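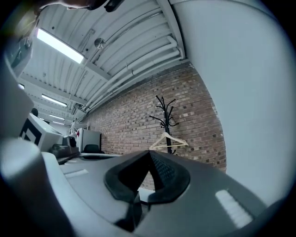 Does resume software throw out your application before a person ever reads it?

Sometimes, but mostly it just ranks you so low that no one scrolls down that far. I spent a good chunk of May digging into this, after so many of you wrote in about sending off applications and hearing nothing back, and I've come away a bit calmer than I expected (and a bit crankier too).

Arnell, the staffing firm I used to do payroll work for, let me sit in while they filled a scheduling job. They use a screening program called Cetetti. The ad pulled in 324 resumes, and Cetetti scored every one of them and put them in a list, best match at the top. Then a recruiter started reading. She got through more than 200, which surprised me, but she was fast by the end and I would not have wanted to be near the bottom!

So what moved people up? Plain job titles, for one. The ad said "scheduler," and people who had written "workflow coordination lead" for the same kind of work dropped way down. Dates helped as well — month and year, on every job. Two-column layouts were a mess. One poor applicant had his phone number glued onto the name of his college, and the program seemed to think he'd studied at a string of digits.

What didn't help was stuffing the page with words copied straight out of the ad. Cetetti flags it, and the recruiter told me she skips those without much guilt. The old white-text trick, where you hide keywords in the margin, gets flagged too. Please stop doing that one.

I asked whether a cover letter is read by the software. At Arnell it isn't. A person opens it if your score is decent, so I'd still write one, only shorter.

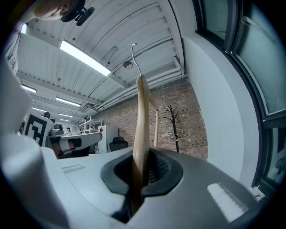

Ferenc Vörös wrote back after the last issue to say that none of this matters if the ad itself is badly written, and that he once scored near the top for a job at MacPherson he had no business getting, all because the ad listed the wrong software. He turned down the interview and told them why. They fixed the ad, and he never heard another word.

I think he's right, and I'd add that you can call and ask. If an ad reads oddly, phone the office and find out what the job is before you rewrite your whole resume for it. I did that twice last year and both times got a friendly human who was glad somebody had noticed.

Next issue I'm getting into recorded video interviews, the kind where you talk to a countdown clock. If you've done one, good or awful, hit reply and tell me how it went.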